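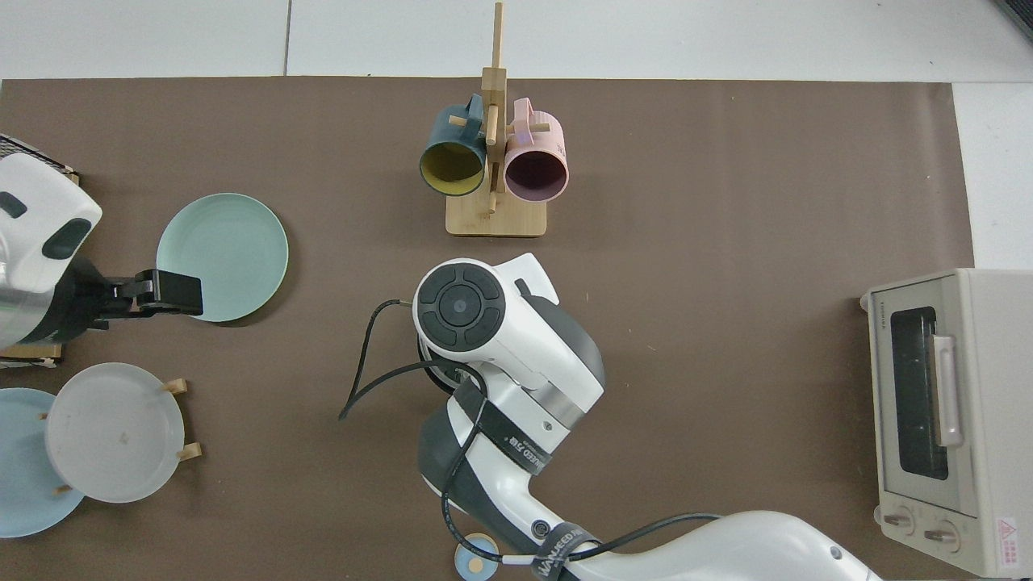 **Planner news: Skostulari 6 and the plate problem**

Release 6 of Skostulari, our two-arm planner, went out to all benches on August 13, 2026. The short version of the changelog is "arms wait less." The long version involves plates.

Under the old scheme each arm planned its own path and then asked Plorkier, our collision checker, for permission. Plorkier is a cautious piece of software. Given two arms, a mug tree and a toaster oven on one table, it would say no, think about it, and say no again. Both arms would then politely hold still until somebody walked over and restarted the job. We had a name for this in the bug tracker, and the name was not suitable for a newsletter.

Skostulari 6 plans both arms together. One arm gets the right of way for a stretch of table, the other gets a time slot, and Plorkier checks the pair once per plan. In the kitchen test set, which now stands at 406 saved layouts (it was 400 until someone discovered mugs), median planning time is down to 200 milliseconds. The worst cases are still the worst cases. A plate lying flat remains harder than a plate in a stand, as the fingers need an edge and the table is in the way of most of it.

A few things to know before you update:

- Old plan files load, but the time slots come up blank. Run the converter first.
- The mug tree is now modeled as a post with separate pegs. It used to be one fat cylinder, and the planner treated it like a lighthouse.
- Cables still aren't in the collision model. Leave slack at the top joint and keep your speed limits where they were in March.
- Prantl, the log viewer, shows which arm is waiting and for what. Please read it before filing a ticket that says "stuck."

Perception is unchanged this time. Pale plates on brown paper come out fine. Pale plates on a white tabletop still come out as tabletop now and then – Skotance, the new segmentation model, is meant to fix that and is in review. Until then, keep the paper down.

Bug reports go to the usual list, with the plan file attached. Screenshots of plan files will be admired and returned.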